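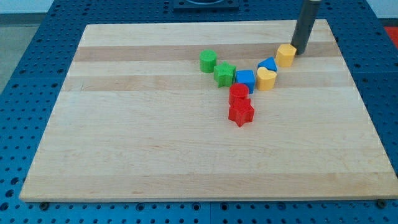
The Arm in Bay 6

6 min read

I joined the Fludville workshop in October to build a bookshelf, and I still don't own a bookshelf. What I own is a quarter share in a robot arm (the other three quarters belong to people who come in when I'm asleep) and a notebook full of numbers that mean nothing to my sister.

We named it Lorente, after the street. The controller is a secondhand Bultik that hums in B flat, and the first thing it did under my supervision was drive itself straight down into the table at 90 percent speed. I screamed! A guy at the lathe took off his ear protection to look at me.

So I got careful. I bought a set of kids' shape blocks and gave myself one job: teach Lorente to nudge the heart across the board without touching anything else. Easy, right? A toddler could do it. A toddler could also eat the heart, but you see my point.

Night after night I set the blocks out, typed in my guesses, held my breath, and hit go. I kept a tally on the wall in pencil. Somewhere past try 200 I quit telling people at work what I did with my evenings.

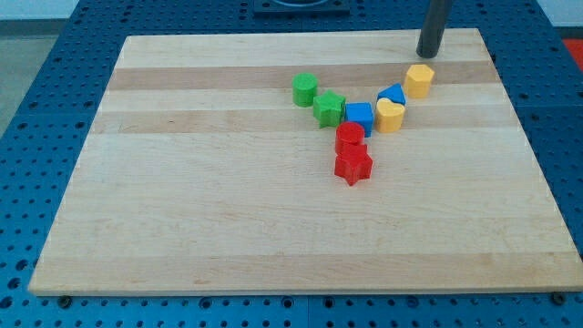 Lorente at the hexagon, red star up front.

Then one night I came in and there was a new line in the log. Run 2402, finished at ten past four in the morning, no errors. I hadn't written it. It was one of the night people, obviously, and I was furious for as long as it took to put my coat on the hook, and then I played it back.

Oh, it was lovely. Slow, a little curve on the way in, a pause before the push, like someone easing a door shut on a sleeping baby. Whoever wrote it had left a comment at the bottom: "yours was close, you were just rushing."

I read that maybe five times. Then I sat down on the stool, opened a new file, typed "thank you, do you want to try the star next," and saved it where they'd find it.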